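ファスナー付き保存袋「Gasinero M」レビュー 小分け菓子の保管で半年使った記録

メーカー:Verkisia
品名:Gasinero M(クリアタイプ、ファスナー色ピンク)
入数:20枚
価格:900円(税込、購入時)
用途:個包装の飴、キャラメル、小袋入りの茶菓子など
更新:2021年10月25日

4月に購入し、職場の給湯室と自宅の両方で使用している。評価対象は、ファスナーの開閉、開口部の広がり方、袋地の透明度、折り目の残り方、繰り返し使用時の劣化の五点とした。冷凍保存と液体の保存は試していないため、本稿では扱わない。

仕様の確認
パッケージの表示によれば、袋地はポリエチレン、ファスナーはシングル式。スライダーは付かず、指で端から押さえて閉じる。マチはない。平袋なので、空の状態では重ねて引き出しに入れられる。書き込み欄の印刷もなく、中身や日付を記す場合はラベルを別に用意する必要がある。筆者はNotexの剥がせるラベルを使っている。貼り替え後の糊残りは認められなかったが、ラベルを貼ったまま洗うと角から浮いてくる。

箱の取り出し口はミシン目で切り取る形式で、切り口がやや粗い。一枚引くと次の袋が半分ほど出てくることがあり、残りが少なくなると箱ごと持ち上がる。この点は同価格帯の他製品と大差ない。

ファスナー
噛み合わせはやや硬めである。新品時は、親指と人差し指で端から滑らせるだけでは中央付近に閉じ残りが出ることがあった。一度往復させると確実に閉まる。閉じたときの感触は小さく、クリック音もほとんどない。閉じたかどうかの判定は指先よりも色に頼るほうが早い。ファスナー部が濃いピンクで着色されており、噛み合っている部分は線が一段濃く見える。

開封側は、上縁の前後に段差が設けられていないため、指のかかりが悪い。乾いた指で二枚の縁をずらす動作が必要になる。爪を短く切っている場合や手袋を着用している場合は手間取る。上縁の片側を2ミリでも長くしてあれば解消する問題で、Altıntaşの同サイズ品はそうなっている。改善を望みたい。

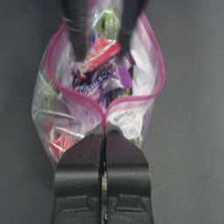

開口部の広がり方は、この製品を選ぶうえで最も重要な項目と考える。個包装の菓子は角があり、互いに引っかかるため、口が狭いと取り出しのたびに袋を振ることになる。Gasinero Mのファスナーは着色された帯の部分に適度なこしがあるが、袋地の動きには追従する。上縁を二か所でつまんで開くと、ピンクの帯は直線を保たず、左右から中央に向かって深く落ち込み、V字あるいはハート形に近い線を描く。つまんだ周囲では透明な袋地が上に引かれて皺が寄る。帯の硬い製品ではこの形にならず、口が細長い楕円のまま止まる。どちらがよいかは用途によるが、飴のように上から手を入れて選び取るものでは、手前が低く落ちるほうが扱いやすい。反対に、粉末を匙ですくう用途では縁が逃げるので不向きである。

自立性はない。平袋で底が線になるため、飴を詰めても置けば倒れる。片手で下部を握って支え、もう片方の手で取り出すか、籠に立てかけて使う。菓子を入れたまま上端をクリップで吊るす方法も試した。300グラムまでは問題なかったが、クリップの当たった箇所に白い筋が残った。吊るす場合は、クリップと袋の間に厚紙を挟むとよい。

袋地の透明度
透明度は高い。包み紙の色と柄がそのまま確認でき、残量の把握に支障はない。光沢がやや強く、蛍光灯の直下では反射で中身が見えにくい角度がある。棚の下段に置く分には気にならない。
同じ職場のSibel Sezerは、半透明のつや消し品を好んで使っている。理由は、中の菓子が見えると減りが早いからとのことで、本製品は給湯室に置くには透けすぎるという評価だった。備品としての選定では考慮すべき意見である。

折り目と皺
袋地は薄く、一度強く折ると折り目が残る。使用後に平らに戻しても、つまんだ箇所の細かい皺は消えない。機能への影響は確認していないが、来客用の菓子を入れてそのまま出すような使い方では見栄えが落ちる。その用途では厚手の製品か、蓋付きの容器を選ぶべきである。

耐久性
自宅で使用している一枚について、開閉77回目でファスナーの右端に浮きが生じた。閉めることはできるが、端を意識して押さえないと隙間が残る。乾いた個包装品の保管ならこの状態でも継続使用できると判断し、現在も使っている。
穴あきは給湯室の一枚で発生した。位置は底の角で、硬い包装の角が内側から当たり続けたものと推定している。Ha-rang Haから、角の硬いものは先に薄紙で包んで底に入れるとよいと助言を受け、以後はその方法に変えた。同じ穴あきはその後発生していない。

洗浄
裏返して中性洗剤で洗い、伏せて乾かす。ファスナーの溝に水が残りやすく、室温では一晩置いても溝に水滴が見られた。布の端を溝に沿わせて引くと取れる。糖分が溝に付着すると噛み合わせが急に悪くなるため、包みの破れた飴を入れた後は早めに洗うこと。食器洗い機は使用していない。

他製品との比較
Altıntaşの同サイズ品は、縁の段差があるぶん開けやすいが、帯が硬く口が広がりにくい。ファスナーが無色で、閉じ残りの確認もしづらい。袋地はGasinero Mより厚く、皺は少ない。価格は1枚あたりでやや高い。
店頭で見かける無銘の徳用品は安価だが、購入した一箱ではファスナーの噛み合わせに個体差が大きく、最初から閉じないものが混じっていた。

評価(5点満点)
ファスナーの閉じやすさ:3.5
ファスナーの開けやすさ:2.5
開口部の広がり:4.5
透明度:4
皺の残りにくさ:2.5
耐久性:3
価格:4

向いている用途
個包装菓子の家庭内保管、種類ごとの小分け、棚や籠に並べて中身を見分けたい場合。

向いていない用途
手袋をしたままの頻繁な開閉、粉末の保管、角の硬い包装品の長期保管、来客にそのまま出す場合。

補足
ファスナー色は購入時点でピンクと青の二色があった。青も一箱試したが、開閉の感触に差はない。閉じ残りの見やすさではピンクが勝る。Lサイズは帯が長くなるため中央の閉じ残りが増えるとの話を聞いているが、未確認である。入手後に同じ項目で測り、このページに追記する。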